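Fadgate Fleece Throw, Pale Blue
Bedding and Linen / Throws and Blankets / Fadgate

Product code: 403
Supplier: Troltance Textile Supply
Colour: Pale blue with a grey cast
Unit: Each
Carton quantity: 16

Description

The Fadgate is a single-layer polyester fleece throw intended for share houses, motels, respite rooms and general household use. The pile is raised on both faces and sheared to an even height. Colour is carried in the fibre, and the mix of lighter and darker filaments gives the surface a fine speckle at close range.

Specifications

Fibre: 100% polyester
Width: 125 cm
Length: 150 cm
Edge finish: Overlocked, matching thread
Label: Sewn-in care label, one corner
Country of manufacture: see carton

Dimensions are taken flat, before washing. Allow 2 per cent shrinkage in each direction over the first few cycles.

Care

Machine wash cold on a gentle cycle. Wash separately the first time. Do not use fabric softener, as it coats the pile and reduces its loft. Do not bleach. Tumble dry on low or line dry in shade. Do not iron. Some loose fibre in the lint filter is normal for the first washes.

Folding and storage

Fold in half lengthwise, then in thirds. Folded throws can be stacked on an open shelf or stored upright in a tub. Vacuum bags are suitable for short periods only; long compression leaves crease lines in the pile, most of which come out after a short tumble on low.

Ordering

Sold singly or by the full carton. Mixed-colour cartons are not available. The Fadgate replaces the Sarkar throw, which was discontinued in August 2019. The Sarkar was a heavier fabric with a bound edge and the two will not match if used together. Customers with remaining Sarkar stock should order a full set of replacements.

The Jondbridge cot-size version uses the same fabric and is listed on its own page. Orders for delivery before the December shutdown should allow extra time for regional freight.

Returns are accepted on unwashed items with the label attached. Shade can vary slightly between dye lots, so quote the lot number on the carton when reordering to match. Trade enquiries and swatch requests go to Phong Lò at the Troltance sales desk.
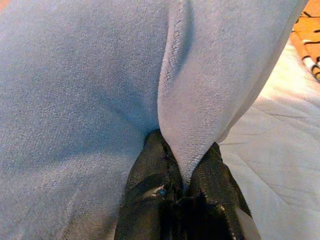 Swatches are cut from current stock and posted free of charge, one per colour per customer. They are unhemmed and will shed at the cut edge.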